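Dish cell check-in, Tramolham bench, August. Started 8 min late, notes typed as we went.

**Last time's actions**
- Finger pads swapped, both sides. Old ones kept in the drawer for now.
- Ferkov cable still rubs at the wrist on full rotation. Re-route agreed, not done. Carry over.
- Spare wrist camera mount: Segers quoted, no order placed yet. Need a PO number first.

**Arm and gripper**
- Zero offset drifted 2 mm since the last home. Re-homed this morning, fine after.
- Agreed to home at the start of every shift and write it in the log. Log has gaps, please fill in.
- Grip force stays where it is. One request to raise it, left open untill the new pads have some hours on them.
- Screws on the left finger — check with the torque driver, not by hand.

**Rack position**
- Rack gets nudged when people clean. Tape marks wearing off. Zunstead can cut us a locating plate, 4 holes, want a drawing by next meeting.
- Approach angle for plates in the rack: long talk. Wire divider is close to the finger path. Try coming in steeper, slow speed only.
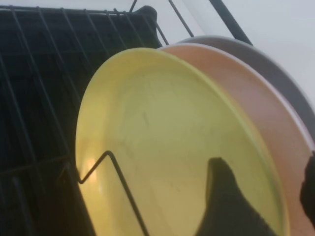 *Wrist camera, fingers at the rack. Yellow plate in front, peach and gray behind.*

- Camera exposure: glare on glossy plates, try one step down. Wipe lens before comparing.

**To do**
- Cable re-route, before anything else
- Drawing to Zunstead
- Steeper approach, 2 runs, save teh logs
- Chase PO for Segers

Next one same time, same bench.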